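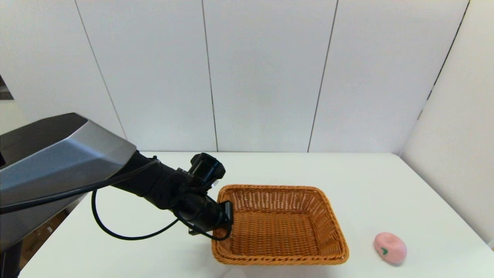
Forngate introduces Cenitero tabletop and wall panel range for utility and craft rooms

Mar 23, 2020 – Forngate today announced Cenitero, a coordinated line of white work tables and tall gloss wall panels for laundry rooms, craft rooms and small household workspaces. The line will ship to dealers in June.

Cenitero tabletops are supplied in a single color, white, in a standard depth of 730 mm. The depth accommodates a rectangular wicker storage basket with clear working space on either side for sorting small items. The surface is intended for repeated light contact with woven baskets, trays and bins, and can be wiped down with a damp cloth and mild detergent. Abrasive pads should not be used.

The wall panels are full height and finished in high gloss white. They can be installed on one wall or carried around an inside corner, where two runs meet at a right angle. Corner installations require the Stirnero trim kit, sold separately. Each kit contains 2 profiles and a tube of matching sealant. Panels may be cut to height on site with a fine-toothed blade – cut edges must be sealed before mounting.

Hanging hardware is carried over from the earlier Tekin series. Existing Tekin rails can be reused where the wall is flat and the fixings are sound. Tekin panels and Cenitero panels differ in thickness and should not be mixed on the same run.

Woven wicker baskets are offered as an accessory for open storage on the tabletop. As wicker is a natural material, color and weave vary from one basket to the next. Baskets should be kept away from standing water and direct heat.

Initial production is limited to around 300 table sets. Dealers may place orders from the date of this release. Panels are packed upright and should be stored the same way, in a dry room, for 2 days before installation.

Sample chips, cutting guides and installation drawings are available to dealers and installers on request from the Forngate trade desk.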